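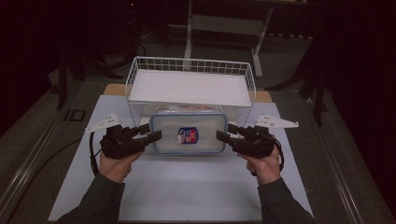 Clear food container, one gripper each side.

**23/06/2022 – field gun, Preswood shed**

Breech ring cleaned back to metal on the left face. The old green came off in sheets with the plastic scraper, and under it is a grey primer and then a patch of sand colour nobody had on the paint record. Took samples from 4 spots and bagged them for Siiri. Left the right face alone until she has looked at the sections under the microscope.

Serial on the breech ring ends in 818. The transfer papers from Brurnham say 813. Darlene thinks it is a typing error, and the carriage plate agrees with the papers in every other respect, but I've asked for a scan of the original card before we change the catalogue entry. Deactivation certificate is in order and quotes the number as stamped. 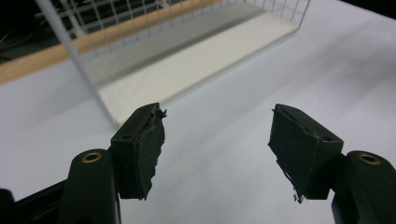 Traversing gear still stiff past 31 degrees. Drained the old grease (black, gritty, smelled burnt) and flushed twice with kerosene. There is a burr on one tooth of the worm wheel. Han-gyeol wants to dress it with a fine stone and leave the rest of the wear as it is. I agree – it's service wear and should stay.

Recuperator: not touched. No one is to open the filler plug until Mairéad has confirmed in writing that the system was vented. The tag says it was, but the tag has no signature.

Tires are the bigger worry. Both have flat spots and the sidewalls are cracking. Jack stands under the axle for now, rated to 2,000 kg each, with timber packing between the saddle and the paint.

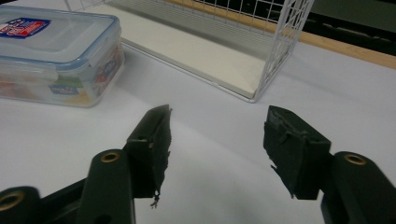 Bit-na has started on the sight bracket separately. Two screws sheared on removal, heads kept and labelled with the bracket. She'll drill out the stubs once the centre punch turns up.

To do:

- card scan from Brurnham (Darlene)
- paint sections (Siiri)
- written note on the recuperator (Mairéad)
- price for tires, needed before the November display
- more kerosene, and a second drip tray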